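Brultisness studio to trial "quiet hour" aerial classes

July 17, 2020
By Araba Akpalu

Cevine, the aerial fitness studio above the tile shop in Brultisness, will run its first quiet hour next month, in which adults may hang upside down from a hoop without having to hear the same remix four times before the cool-down.

The idea came out of a members' survey, which drew 163 replies and, by the studio's own account, a good many that could not be printed on the noticeboard. Music was the chief complaint. It was followed by the temperature of the change room and the word "journey".

"We thought people came for the playlist," said owner Lærke Gunnlaugsson, who makes the playlist. "I have taken the feedback on board. I am still taking it on board."

Quiet hour will cover beginners' hoop and low silks. Instructors will talk in a normal speaking voice and the speakers will be switched off at the wall. Whooping is not banned, but Gunnlaugsson would like it kept for genuine achievements and, where possible, other people's.

Each class is capped at 14, with mats spaced further apart than usual and every hoop wiped down between turns. There are 3 sessions in the trial. If they fill, the hour will stay on the timetable until November, when the studio plans to put its winter program to another survey, presumably after a lie-down.

Grigore Gavrilă, a retired surveyor who took up silks to fix his shoulder and has since acquired a second sore shoulder, has booked all of them. He said he was looking forward to hearing his instructor count him down from a hold. Until now he had been going by her facial expression.

Others are less sure. Eilif Granström teaches the early spin class downstairs, where the volume is not under review, and he wondered how anybody would get through a conditioning set with only their own breathing for company. Told that this was more or less the attraction, he said he would stick with the drum and bass.

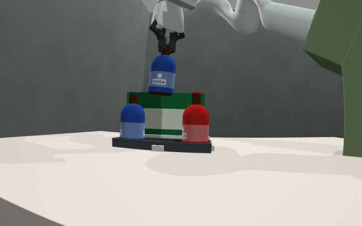
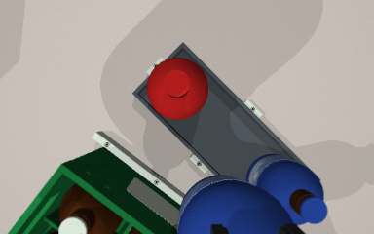

Gunnlaugsson has also promised to sort out the drinks, a matter on which the survey was nearly as frank. Cevine's front counter will carry water, two kinds of herbal tea and something with electrolytes that tastes of pencil. There had been a push for soft drink, and a blue bottle with SODA across the label in capitals, red one optional, is probably what half the beginners' class has in mind by the end of a conditioning set. They will have to bring their own and keep it off the mats.

The 300 flyers printed for the trial give the start time as morning. It is evening. Arnar Damgaard, who runs the front desk, has been correcting them by hand with a marker and had finished one box when the Bulletin called in.

Bookings are open at the desk or by phone. Casual visitors pay the usual rate, and grip socks are not supplied.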